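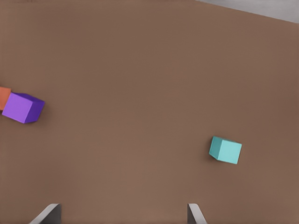
渲染图:桌面上的三个方块,颜色各不相同,左侧为紫色。

Haslinger 磁带转录套机评测:用于口述史与民间音乐采录带的数字化

文:Hongjun Shao

适用对象:手里有成批盒式磁带、需要逐盘转成档案级音频文件的小型机构和个人整理者。只想把几盘旧带转成手机能听的文件,不必看下去,二手卡座加一块普通声卡就够了。

测试环境

套机由一台双向走带的放音机、一台外置转换盒和配套软件 Pevach 组成,单价按经销商报价折算后高于同类卡座,低于录音室级设备。测试材料取自 Medilero 采录资料,共 1150 盘盒式磁带,内容以访谈、婚礼和庙会现场演奏为主,夹杂少量广播翻录。带子的品牌和长度都不统一,C60 和 C90 居多,C120 也有,普通带占绝大部分,铬带少量。多数没有使用降噪,少数盒面标了杜比 B,其中又有一部分标注不可信。

主机固件为出厂版本,测试期间升级过一次。计算机是一台普通台式机,双声道采集,96 kHz,24 bit,写入本地硬盘,当晚同步到存储服务器。监听用封闭式耳机,方位角校准用示波器的 X-Y 模式核对。

走带机构

双主导轴,三电机,电磁操作。带仓正面开口,压带垫不使用磁带自带的那一片,靠机内导柱维持张力。这一点对老带有实际意义:存放年头长的磁带,压带垫的弹簧片常有锈蚀或脱胶,用普通卡座放音高频会时有时无。Haslinger 放同一盘带,左右声道的高频电平稳定得多。

抖晃没有拿到可以信赖的标准测试带,只做了间接比较。一段钢琴伴唱的采录,长音部分在旧卡座上能听出起伏,在这台机器上听不出来。另有一段簧片乐器的长音仍有起伏,换机重放位置一致,应属原始录音时的问题,重放端解决不了。

速度微调为旋钮加数字显示,步进细,带中位锁定。采录机当年用电池供电,电压下降后录得偏慢,重放时音高逐渐升高,这类带子在 Medilero 资料里很常见。微调旋钮只能整体修正,对渐变漂移无能为力。我的做法是转录时一律保持标称速度,漂移留到后期在副本上处理,母文件不动。

快进和倒带有慢速绕带模式。建议每盘在转录前用慢速完整绕一遍,层间粘连能在这一步暴露出来。C120 带基薄,只用慢速。

方位角调节

面板右下有一个小盖,打开后可以直接旋转磁头方位角,有机械刻度。这是整台机器里用得最多的功能,也是购买它的主要理由。采录带出自多台录音机,磁头角度各异,不逐盘校准,高频损失明显,合并单声道时更严重。

校准的操作顺序:

1. 选一段高频成分丰富的内容,掌声、齿音、弦乐都可以。
2. 监听切到单声道求和。
3. 缓慢旋转,找到高频最亮的位置。
4. 切回双声道,看相位显示是否收成斜线。
5. 记下刻度值,写入该盘的元数据。

A 面和 B 面要分开校准。机器支持自动翻面,但翻面后磁头角度会回到出厂位置,手动设定不保留。说明书没有写这件事,我是在核对文件时发现一批 B 面发闷才回头查的,那批全部重做。固件升级后情况相同。结论是自动翻面在档案转录中不要启用,取出来手工翻。

刻度本身有回差,从左往右转和从右往左转到同一个数字,实际位置略有不同。固定从一个方向接近可以避免。

转换盒

输入为平衡和非平衡各一组,增益分档,档间不可连续调节。分档有利于复现,缺点是遇到电平特别低的带子,相邻两档一个偏小一个过大。24 bit 下取偏小的一档没有问题,峰值留足余量即可。

本底噪声低于磁带自身噪声,用空白带和停机状态对比,差距明显,不构成瓶颈。电源是外置开关电源,放在转换盒旁边时能在频谱上看到一条细线,挪开后消失。附带的 USB 线偏短,刚好让人把电源和盒子摞在一起,建议另配一根。

杜比解码在主机的模拟部分完成,只有 B 型。没有 C 型,对我手上的材料没有影响,对九十年代以后的家用录音可能有。盒面标注存疑的带子,我按不解码转录,在元数据里注明,以后可以用软件另行处理。解码对重放电平敏感,电平没有对准就解码,比不解码更难补救。

Pevach 软件

界面朴素,功能分采集、切分、元数据、校验四页。采集页可以设定静音停止,阈值和时长可调。访谈录音里沉默很长是常事,受访者翻找乐谱或者起身关窗,都会触发停止。时长要设得足够保守,或者干脆关闭,按带长定时。

文件格式为 BWF,头部字段可以批量填写,时间参考写入正确。用另一款工具读取,中文描述字段有乱码,原因是该字段按规范只支持 ASCII,Pevach 没有拦截。中文信息应当写进它同时生成的 XML 附件,或者自建表格。我两边都做,表格为准。

切分页不建议用来切母文件。它默认在原文件上写标记,不另存,虽然音频数据没有改动,但校验值会变。先算校验值,再复制,然后在副本上打标记,顺序不能反。校验页支持 MD5 和 SHA-256,可以按文件夹生成清单。清单里的路径用反斜杠,转到 Linux 服务器上核对时需要替换,一行命令的事。

稳定性方面,采集期间崩溃过 2 次,都发生在同时打开频谱窗口和网络盘的时候。已写入的数据没有丢,文件头的长度字段不正确,用 Pevach 自带的修复功能可以恢复。之后关掉频谱窗口,没有再出现。

与 Omeo 的比较

Omeo 的同类机器我用过一段时间,结构更简单,价格更低。它的走带声音小,机身轻,适合带到受访者家里现场转录。方位角调节要用螺丝刀从带仓伸进去,没有刻度,每盘都调的话很费时间,螺丝也经不起这样转。Omeo 的转换器内置,省一个盒子,但输入增益是软件滑块,记录设定值全靠人工抄写。

如果带子来源单一,出自同一台录音机,Omeo 足够。来源杂的,选 Haslinger。

维护

磁头和导柱每三盘清洁一次,掉粉严重的每盘清洁。压带轮用专用清洁剂,不要用高浓度酒精长期擦拭。七月机房湿度偏高,压带轮有过一次粘带,带子卷进去一小段,取出后有折痕,内容可辨。此后带子在进机前先放进干燥柜过夜,没有再发生。

皮带只有一根,用于计数器,更换需要拆后盖。备件由厂家直接发货,我订的压带轮周五下单,等待时间比承诺的长。建议购机时一并备齐压带轮和计数器皮带。

计数器是机械驱动的数字显示,不是实时时间,和旧卡座的计数不能对应。原始采录笔记里若有计数器读数,例如某首曲子标在某个数值处,需要自己换算,不同机型换算关系也不同。采录笔记的读数仍应照抄进元数据,不要替换。

小结

优点:走带稳定,不依赖磁带自带压带垫;方位角外部可调,有刻度;增益分档便于复现;校验清单生成方便。

缺点:自动翻面不保留方位角设定,说明书未写明;切分功能直接改写原文件;描述字段不拦截中文;开关电源需要远离转换盒;备件供应慢。

购买建议:带量大、来源杂、要求留存母文件的项目可以买。带量小的,找已经有设备的单位代转更划算,委托时写明不做降噪、不做均衡、逐面校准方位角,并要求交付校验清单。

补充:固件升级须用主机背面的 USB 口,前面板那个口只供电。升级后走带速度的中位值要重新核对一遍。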